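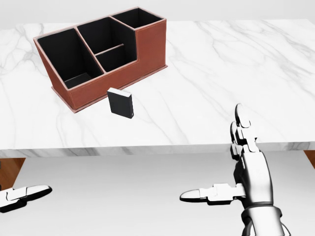
4. What the remote demonstrations teach

4.1 Task and collection

Work on teaching by remote control often reports how many demonstrations were gathered and leaves it to the reader to assume they were good ones. We wanted to check that assumption on a task simple enough to leave few excuses. In the Stidia desk task, a simulated two-handed robot has to pick up a small object from a marble tabletop and put it into a named compartment of a desk organizer. The organizer is reddish brown outside and black inside, with compartments of different sizes and heights. A trial counts as a success when the object comes to rest inside the right compartment and both hands have let go.

Operators drove the hands through the Wateo interface, which maps the wrist and finger motion of a person onto the robot. The set holds 843 demonstrations from 13 operators. All of them had finished the Wateo practice course, which we mention mainly to rule it out as an explanation for what follows. Passing the course tells us that a person can move the hands. It says little about whether a policy can learn from the way they do it.

We kept every demonstration marked as a success by the simulator and dropped the rest, as the earlier Cevo work did. We now think this filter is too weak. It rewards reaching the end state and has no opinion on how the operator got there. A trial with four failed pinches and a lucky fifth goes into the training set with the same weight as a clean one.

Figure 2. The right hand approaches with one finger extended and the thumb apart from it. The block lies in front of the organizer.
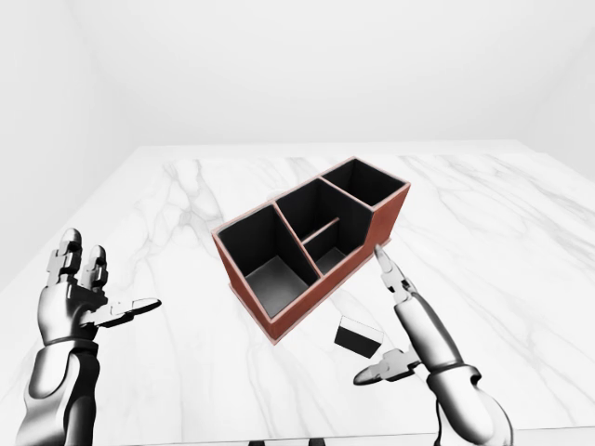

4.2 The approach is where people differ

Reaching for a small object with a finger and a thumb is easy for a person at a real desk. Through the interface it is awkward, and operators invented their own ways around the problem. Several came in low and used the thumb to steady the object before closing. Others came down from above. A few pushed the object toward the organizer first and used the front wall as a stop.

Each of these can work, but averaged together they may not. A policy trained on the full set tended to start one approach and drift into another partway through, ending with the hand beside the object and the fingers closed on air. It is tempting to say that more data would settle this. We have seen that claim made often and tested seldom, and our own learning curves flatten well before the full set is used.

There is also the matter of the second hand. The left hand has no required part in the task. Even so, it is active in the recordings, because the interface follows both of the operator's hands all the time. Some operators parked it open near the organizer. Others let it wander. The policy can't tell a habit from a step, and it copied both.

Figure 3. Both hands are raised on either side of the organizer, with the thumbs pointing inward.

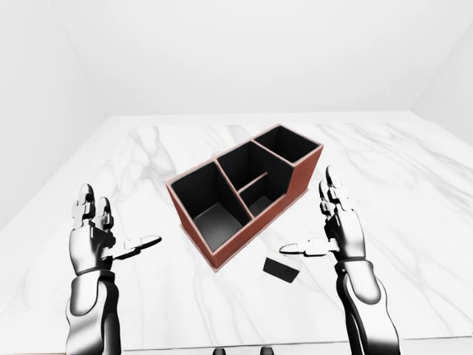 4.3 Pauses

Many demonstrations contain long stretches in which the hands barely move. The usual practice is to trim these as dead time. We tried training with and without trimming and got two different failures. With the pauses left in, the policy sometimes stopped over the table and never started again. With the pauses cut, it hurried into the grasp and knocked the object away.

Our reading is that a pause can be a decision. The operator is judging depth from a rendered view and needs a moment. Since the recording stores joint positions and nothing about where the person was looking, the reason for the wait is lost. Dimitriou, the labeling tool used in this project, has a tag for "idle" and none for "deciding," and two raters using it often disagreed about where idling began.

Figure 4. A flat bar held in the right hand, with its tip above the middle compartment. The left hand is open and clear of the tabletop.

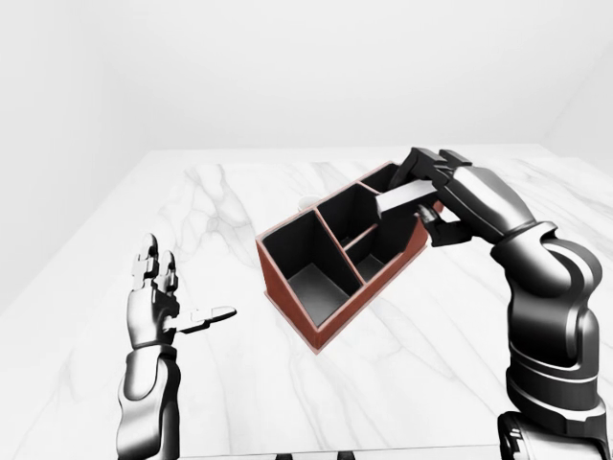

4.4 Placement and what we can claim

Placement looked better at first. Once the object was held firmly over the correct compartment, most policies released it inside. We are careful with this result. The opening is wide compared with the piece going into it, and a release from slightly off center still scores. When we moved the target to a narrower compartment, the advantage of the larger training sets mostly went away.

Nor do we know how much of any of this would carry over to hardware. Contact in the simulator is forgiving, the lighting is even, and the organizer is a model with exact walls. We make no claim about real desks. Within the simulator, we can say that the success label hid differences between demonstrations that mattered to training, and that raising the number of trials did not make those differences harmless. Section 5 repeats the comparison with demonstrations grouped by type of approach.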